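How I put together an order of service (without losing my whole week)

I've been doing the Sunday sheet at Droswood Uniting for long enough now that people from other churches ring me and ask how I go about it, so I've finally written it down. We're a small congregation, 60 on a good morning, and we share our minister with Tillach up the road. That means half the time she's with them and we're running things ourselves, and the sheet has to make sense to whoever is standing up the front. If you've just been handed the job, welcome! It's a lovely one, truly, once you've got a rhythm going.

Start with the readings

Before I touch a hymn book I sit down with the readings. We follow the lectionary, so they're already picked, but I still read all of them out loud at the kitchen table with a cup of tea. Out loud matters. You find out very quickly which one has the list of unpronounceable kings in it, and then you can give it to a reader who enjoys that sort of thing (we have one, bless her).

Write down a word or two that stays with you from each reading. I don't try to be clever about it. Last February I had "water", "thirsty" and "grumbling", and that was plenty to go on with.

If your preacher has a theme in mind, ask for it early in the week. I send a text at the same time every week, just "any thoughts for Sunday?", and if I've heard nothing by teatime the next day I go ahead with my own words. It all comes out in the wash.

Choose the hymns

We sing four. The first wants to be something everybody knows, because half the room is still finding a seat and the organ hasn't warmed up, and neither have we. The second goes before the readings and can be quieter. The third follows the sermon and is where I try hardest to match those words I wrote down. The last one sends people out, so pick something with a bit of go in it.

My rule for new hymns is one at a time, and then I bring it back three weeks in a row. By the third week people are humming it over the washing up. If you spread it out across the year they'll meet it as a stranger every single time.

Do check the tune as well as the words! I once put down a hymn I'd loved since I was a girl and the organist played a completely different tune to it, quite correctly, from the book. We mumbled our way through five verses. Now I write the tune name beside the number, every time.

Keep an old exercise book with the date and the numbers you sang. You think you'll remember, and you won't, and then it's the same closing hymn twice in a month and you'll hear about it at morning tea. 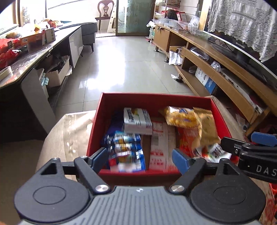

How long should the whole service run?

Aim for an hour, and give the sermon 15 minutes of it. Hymns take longer than you'd think, so time one with all its verses before you fill the sheet up.

Write the prayers, or ask someone to

I keep a roster for the prayers of the people and it has made a world of difference. Not everyone wants to write their own, so I have a folder of ones we've used before that they can borrow from. A nice simple order is the world, then our country, then the town, then the people we know who are sick or grieving, and then a quiet moment. Please ask before you put anyone's name in print. Saying "our friend in hospital" is perfectly fine, God knows who you mean.

Lay out the sheet

Mine is one page folded in half, so four little sides. The front has the church name, the time and the welcome. Inside is the service itself, and the back is for notices. I put anything the people say together in bold and leave everything else plain. Use a bigger font than you think you need! If it won't fit, cut the notices, never the font.

Save it with the same kind of file name every week and start from last week's copy. Then go through and change every line, including the ones you're sure are the same. I've wished everyone a happy Easter in the middle of winter, and it was there in bold.

Print and proof

Read it through once on the screen and once on paper, and then get somebody else to read it. I print 40 copies, as couples tend to share, and put a few large-print ones by the door. Email one to the organist and one to the readers a couple of days ahead, so there's time to sort out a wrong verse number before anyone's standing at the lectern.

Leftover sheets go in the tray in the vestry, and the Sunday school draws on the backs.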